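Interior Materials, Unit 6: Countertops and Sinks
Mon 24 August
Instructor: Yasuo Hattori

2 comments 11 shares

Stone patterns come up in most kitchen briefs now, so learn to separate pattern from material. A marble look can be real stone, quartz or a printed surface. Write down which one you mean. "Marble" on its own is not a specification.

Real marble is calcium carbonate, and acids etch it. Lemon juice and vinegar leave dull spots even on sealed stone - the sealer slows stains but does not stop etching.

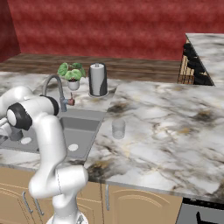
Fig. 2. Gray sink in a marble-patterned countertop (computer rendering).

Sink color changes how the pattern reads. A gray sink sits close to the usual vein color, and a white one makes the veins look darker. Check samples under the lamp the client will use.

Undermount sinks need a finished cutout edge, so price the polishing separately. Drop-in sinks cover the cut.

Reading for next class: Minami handout, pages 6 to 11. Bring one sample you can scratch.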